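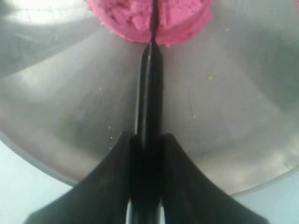

FOR IMMEDIATE RELEASE
Jul 23, 2018

Clisomum reports result on handling soft, crumbly material with a robot gripper

CULLONTON - Clisomum today released results from Ekance, its method for teaching a robot to work with stuff that falls apart when you touch it. Pink crumbly material, steel bowl, one black gripper with a thin tip. Simple setup, hard problem.

Most gripping research uses solid objects. Blocks, cups, boxes. Crumbly material changes shape with every push and does not change back, so a plan made before contact is out of date right after it. Ekance drops the long plan. The robot makes one short move, looks again through a camera at the wrist, then picks the next move.

The results in brief:

Training used 1239 recorded attempts, all done by a person guiding the arm by hand. Testing was 1000 new attempts with no person guiding. The robot split the mound and moved a portion to a second bowl in over 800 of them. An attempt was scored as a miss if the portion broke up on the way or if the gripper pressed hard on the metal.

Misses came mostly from two places. Mounds sitting high on the side of the bowl, where the tip comes in at a bad angle. And glare off the steel, which the wrist camera reads as an edge. The glare problem is still open and the team is testing a fix that compares 4 views in place of one.

The tests ran at the Clisomum lab in Cullonton, with a repeat of the full test set at the company's Pollock site. Pollock numbers are being checked and are not part of todays release.

Next up is wetter material, then mixed batches. A written report with the scoring rules and the full list of misses will be out in October. Recordings from the test attempts will be availble to research groups on request at the same time.

About Clisomum
Clisomum develops robot handling methods for soft and loose materials. Offices in Cullonton and Pollock.

Media contact: Clisomum press desk, Cullonton

###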